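Open afternoon at Rellura: robots up close

August 6, 2020

If you missed the open afternoon at Rellura, put your name down for the next one, because it was a treat from start to finish. Members had the run of both floors for the whole visit, and we were free to stop at any table and ask whatever we liked. I had planned to stay 90 minutes and ended up catching the last bus home!

The part I enjoyed most was the hand-held gripper work. The team at Rellura teach their robots by doing the jobs themselves first, with a gripper held in the hand and a camera fixed to it, so that every reach and squeeze is recorded from the gripper's own point of view. They call this project Orico, and it has 3,000 recordings so far, with 1,019 of them made on small soft things that squash and roll when you pinch them. Those are much harder than blocks or boxes, we were told, and having had a go I believe it. My first few tries were hopeless.

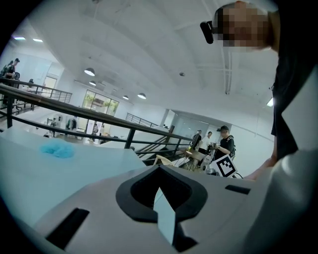

What surprised me was how much feeling there is in it. The fingers bend a little as they close, and you soon learn to ease off before you squeeze too hard (I was slow to learn this). The staff were very patient and seemed glad of our clumsy attempts — a robot that has only ever watched experts doesn't know what to do when a grab goes wrong, so the fumbles are worth keeping too.

After tea we heard a short talk on Gunawan, the software that turns all those recordings into movements for a robot arm. I won't pretend I followed every word, but the questions afterwards were excellent and ran well over time. One member asked whether it could be taught to pair socks. Not yet, but it is on their list.

Our next visit this August is to the packing hall at Rurnero, where the arms are already doing a full shift. There are 7 places left and no charge. Please wear flat shoes, and reply to this newsletter if you would like to come — I have already put myself at the top of the sheet.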